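Sorting and Storing Small Household Items on a Shared Worktable
Project report, Home and Living Spaces course
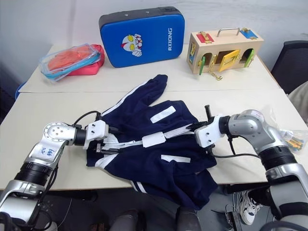 Pirmin Prantl
Submitted January 2019

1. Background

Our course asked each student to pick an everyday chore and study how the layout of a room affects it. I chose folding and putting away, meaning the stage where clean clothes and loose belongings have to be sorted at the same table. At home this happens on whatever surface is free. I wanted to see what changes when the surface is bigger and the small items have a fixed place.

2. Setup

The work area was two white tables pushed together along one edge, with a plain wall behind. The back table was for things that were already put away or that hold other things. The front table was for folding. I kept this split for the whole project and gave the two halves names in my notes, "keep" and "work."

The back row had a clear bag with a teal zipper edge and an orange folded item inside, partly on top of a pink-red pouch. In the middle was a bright blue case with a cartoon character on it, and to the right the wooden lock-and-latch box with the carrying handle. A navy blue garment was on the front table for folding, and a clear bag of small yellow and colorful items stayed near the right edge.

I had planned to use a set of Valtemum storage trays in the back row but they arrived too late, so the bags, pouch and case did that job.

3. Method

I ran 64 folding rounds over 2 weeks in December. In every round the garment started crumpled in the middle of the front table. It had to be laid flat, sleeves in, folded to a size that would fit beside the pouch, and moved back. I wrote down the time and anything that got in the way. For 20 of the rounds I moved the clear bag of small items to the back row first, to compare.

4. Results

The garment was harder than I expected. The sleeves take up more room than the body does, and one of them would often end up near the seam between the tables. When the fabric crossed the seam it caught there if the tables had drifted apart even a little. Pushing them tight again fixed it.

The other common problem was fabric going over the near edge. Once enough of it hangs down it pulls the rest along, and the round has to be started over.

Moving the clear bag out of the way helped. The right sleeve could be laid out fully before folding, and I had fewer restarts in those rounds. I did not move the case or the wooden box during the project and neither one got in the way.

Clear bags were better than the pouch for finding things. With the pouch I had to open it to check.

5. Problems and changes

Three rounds were thrown out because I forgot to write down the time. The wooden box has a short chain on the front that lies on the tabletop, and fabric could snag on it if the box stood any closer - I would turn it around next time.

I would also put a strip of tape over the seam. My classmates in the Sevutach group did this with their tables and had no trouble with catching.

6. Next steps

I want to repeat the rounds with a towel and a shirt, and with the Valtemum trays in the back row. The time sheets are in the course folder under my last name.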